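Open day at Kamelmont

April 12, 2021

My sister-in-law works in the front office at Ondilora, and she got me a spot on their open day at the Kamelmont building. I have been in warehouses most of my working life and I like to see where things are headed, so I took the morning off and drove out.

It is 2 hours from my place if the bridge is clear. Parking is behind the building, past the tire shop, and the sign for it is small. I went past it once and had to turn around at the feed store. The door is on the side facing the creek. You sign in, you get a sticker with your name on it, and somebody hands you a bottle of water and points you down the hall.

There was a short talk first, in a room with folding chairs. Chalerm Phetsri gave it. He runs the group that works on shelf handling, and he kept it simple. The company started with sorting machines for parcels, then moved on to arms a few years back. Their software for the arms is called Skorkach. He did not say what the name means and I forgot to ask. He had one slide I wrote down, which said they had made 249 test runs on the current setup and that 167 of those went through from start to finish without a person stepping in. He put the bad number up along with the good one and I thought better of him for it.

A man behind me asked when these would be in stores. Chalerm said he did not have a date. The same man asked again in a different way and got the same answer.

After that they split us up and walked us through. My group had Kimie Hirose, who sets up the tasks. She was the best part of the day for me. She answered what you asked, and if she did not know, she told you.

The first stop was an older sorting line. It was loud and I have seen plenty like it. The second was a bench where they take grippers apart and put new pads on. I could have stayed there longer. Pads wear down faster than I would have guessed, and she said a change of pad can throw off a task that was fine the day before.

The third stop was the drink shelf, and that is the one people crowded around. Two arms, a small shelf with an upper and a lower board, and a mix of cans, glass bottles and juice cartons. I asked Kimie why drinks. She said they are cheap, everybody knows what they are, and they come in different shapes. A can is one kind of problem and a bottle with a thin neck is another. Cartons have flat sides, but getting one in under a board takes some care. She said the glass makes trouble for the cameras too, on account of the shine.

I stocked coolers at an Ok station for two summers when I was in school, so I had opinions. I could do a full door in the time it takes these arms to do a small shelf — but I was also nineteen and did not want to be there. Speed is not what they are working on right now, according to Kimie. They want it to come out right first and they will worry about the clock later.

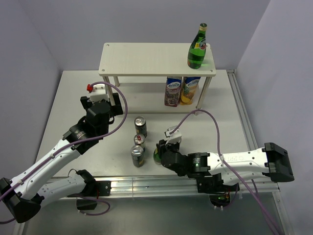
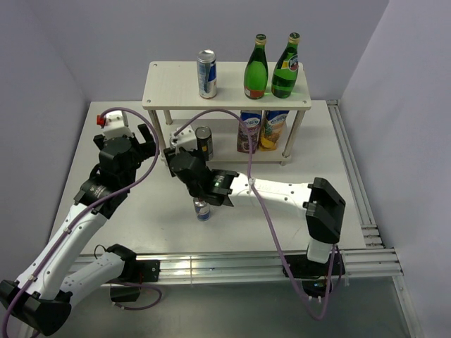 The drink shelf at Ondilora, with both arms at the table.

They are planning another open day in June. I would go again, mainly for the gripper bench. If you sign up, eat before you go. There was coffee and a plate of cookies, and the cookies were gone by the time my group got back to the front.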